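5/15/24
By the site inspector, Vurnimcombe

DESK BAY CHECKLIST, with comments

Site: Cleltham annexe. Form supplied by Bhatia, filled in at the desk bay. I was asked to keep the remarks short. I have not managed it.

1. Desk top sound, no splinters or lifting at the edges.
Pass. I ran a cloth along the front edge and it caught on nothing.

2. Desk fixed firmly to the wall.
Pass, with doubts. The form says the top will bear 30 kg. I would like to know who tested that and with what. I leaned on it and it did not move, but leaning is not a test. Ask Ason for the fixing details before October.

3. Loose papers kept clear of the front edge.
Pass. The card and the big sheet go at the back against the wall. The rule asks for a gap of 200 mm at the front, and I think whoever wrote it picked a number they liked the look of. Still, it is met.

4. Cards and notices lie flat.
Pass on the day. I am told they "stay put". We shall see — a card with nothing fixing it down will wander as soon as a door opens. 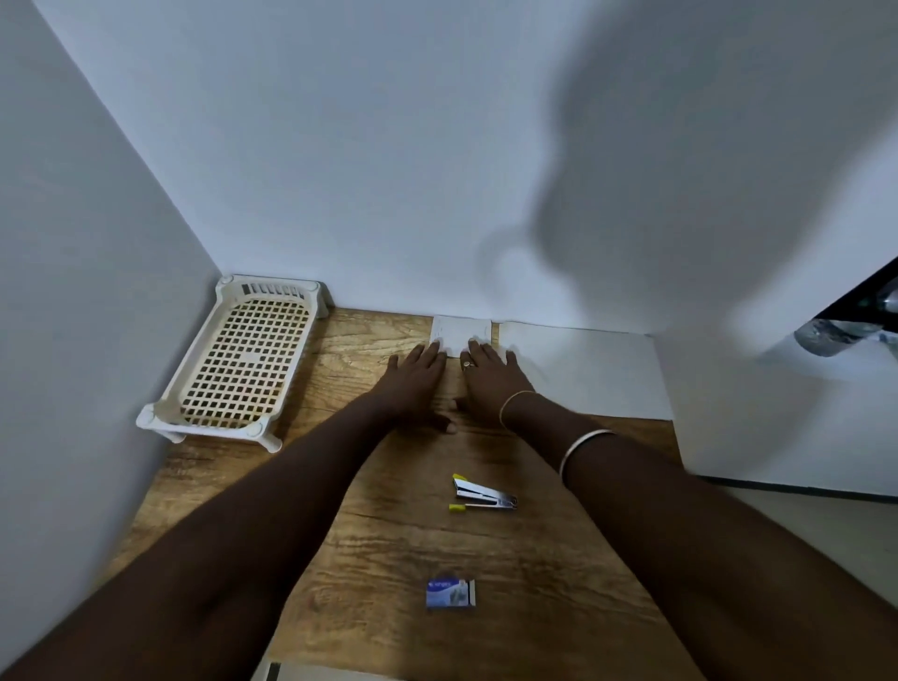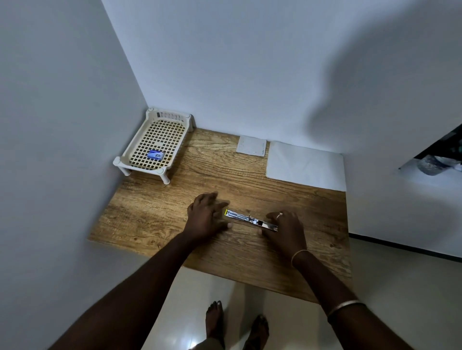
5. Stapler put away when not in use.
Fail. It has a place and the place is the tray. A stapler left near the front of a desk gets knocked off, and that floor is tiled. I have written this same comment on the last two forms.

6. Staples stored in their box, box closed.
Pass as to the box. Nobody could tell me how old the stock is, or whether it fits the stapler. Check before ordering more.

7. Tray clean and standing level.
Level, yes. Clean, I can't agree. There is yellowish-brown staining on the grid and the last form had it down as "good as new". Wash it with warm water and soap. If the marks stay, write "stained" and leave it at that.

8. Floor below the desk clear and not slippery.
Clear. The tiles are shiny and I don't care for them under a desk where people push back in a hurry. The form has no box for that, so I have put it here.

9. Lighting good enough to read by.
Pass. I read the whole of this form there, small print included.

10. Previous actions closed.
Three were marked closed. One of them was item 5, so make of that what you like.

Result: eight passed, one failed, and item 7 left open until the tray has been washed. Item 2 stands as a pass only until the fixing details arrive. Next look in 15 weeks, and I will want to see the stapler in the tray. Form 176 to be kept with the others in the Vurnimcombe folder.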